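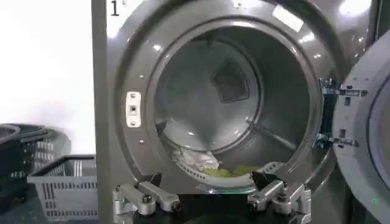 2020-09-23

Laundry room, Sillavham workshop. Me again, with tea, and with a list that got longer while I was making the tea.

Right, so the big question this week is why the white cloths keep coming out the colour of weak custard. Assunta thinks it's the yellow-green ones bleeding, Renzo thinks it's the water, and I've been saying since July that it's the powder and we should just buy a better one. None of us had ever tested any of it (typical!), so today is testing day and I've got number 1 all to myself until four.

First go was one white and one yellow-green together, nothing else in the drum, 14 g of the Plela powder and a plain warm wash. I know two cloths in a machine that size looks daft. Debora put her head in and asked if I was washing for a doll's house. But if I put a full load in I can't tell what's doing what, so two it is, and a white on its own afterwards to compare. I cut a corner off a brand new white before I started and it's pinned to the board under the window, please don't use it to wipe anything!!

Result of the first go, as far as I can judge it by the window: slightly creamy against the pinned corner. Only slightly. I had to hold it up twice and then ask Debora, who said "that's white" and left. So not much help there.

Second go, white by itself, same powder, same amount: also slightly creamy. Hmm. Which does rather let the yellow-green ones off. I'm not ready to tell Renzo he might be right about the water, so I'll do a third with the powder left out altogether before I say a word.

Other bits while I'm at it:

Somebody (I have my suspicions) has been putting softener in with the cloths again. Please don't, they go slippery and won't soak anything up, and then Arturo comes and complains to me about streaks on the benches. If the softener bottle is on the shelf by the sink it's for the overalls.

The door. Leave it open when you've finished, wide open, not just off the catch. It was shut all last week and the smell when I opened it was like a wet tent. I ran it empty on hot and wiped the rim with a rag and it's fine now, but the folds round the opening hold more fluff than you'd think. Run a finger round if you're passing. And look in the bottom of the drum before you walk off, a single cloth lies so flat down there that you'd swear you had the lot.

Consuelo has worked out what we get through and it comes to 1,137 cloths since she started writing it down, which seems mad until you see the polishing bench at the end of a day. She'd like to order another 200 from Drutov, 50 of them yellow-green for the varnish side. I've asked her to hang on until I know what's going on with the whites, no sense buying a heap of new ones to turn them custard too.

Later, ten to four. Third go done, no powder at all. Creamy again, maybe a touch less, though the light's gone a bit grey and I don't trust my eyes by this time of day. I've clipped all three whites up next to the new corner with a bit of tape on each saying which is which. Have a look in the morning when the sun's on that side and write what you think underneath, before you read what anyone else has put.

To do: ask Arturo if there's a filter on the cold feed and when it was last changed. Try one load with bottled water if I can face carrying it. Buy pegs.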